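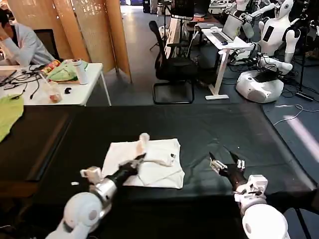 Will robots take the folding work away from people?
Part of it, over time, but the more important change comes earlier, when a person who used to fold becomes a person who teaches, checks and corrects.

Opinion | Work and Machines

I worked for 16 years in laundries and textile rental, the last of them at Grillach, where we handled shirts for hotels and small factories. English is my third language, so I ask the reader for patience. I want to write on one thing only, which is what happens to the people at the table when a machine comes to the same table.

In our plant the first automation was the ironing line. It came in November, and the managers told us that it would remove the heavy part of the job. This was true. It removed also the part where two people stood on both sides of a sheet and talked. I do not say that talking is worth more than a healthy back. I say that the managers had a number for the backs and no number for the talking.

Folding a T-shirt stayed with our hands for much longer. Visitors were always surprised by this, as they thought it must be the easiest task in the building. But a shirt has no fixed shape. You take it at one point and all the rest of it moves. An experienced folder does not look for the corner, she feels it, and if you ask her how, she gives you an answer that is no use to an engineer. 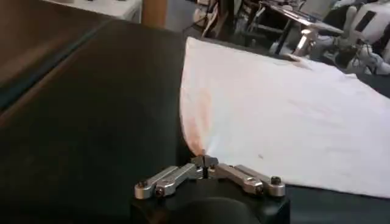
Two metal fingertips holding white cloth above a dark tabletop.

Now the engineers are asking in a different way. They want the movement itself, repeated many times. At the Dornomitz site, the project called Jemis recorded 2,149 folds in its first season and kept 1,926 of them. The others were thrown out as bad examples. I have asked myself who should decide what is a bad fold. In my opinion it should be the folders, and they should be paid for this judgment at a better rate than for the folding, for it is the more difficult work.

At Arain, a smaller company, they did it so. Each worker who trained the machine received a new job title and a raise before the training began. It was a modest raise. Still, people there speak of the machine with some pride, and they complain about it the way one complains about a slow apprentice.
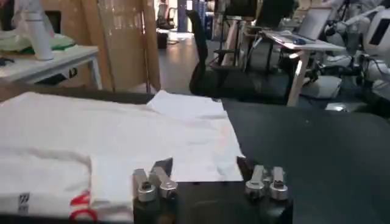

In other places I have seen the opposite order. First the knowledge is collected, then the contract is discussed. A worker in this position has already given away the thing she could bargain with. I cannot call this dishonest, as often the company did not think about it at all. But the result for her is the same.

I am not against these machines. My wrists would have been glad of them. I only ask that when a shop buys one, it writes down on paper what each person at the table will do next year, and shows them the paper. If 100 shirts an hour are worth planning for, then so are the people who fold them today.

Contact | Copyright Work and Machines, all rights reserved | Back to top

We use cookies to remember your reading preferences. Accept or change settings.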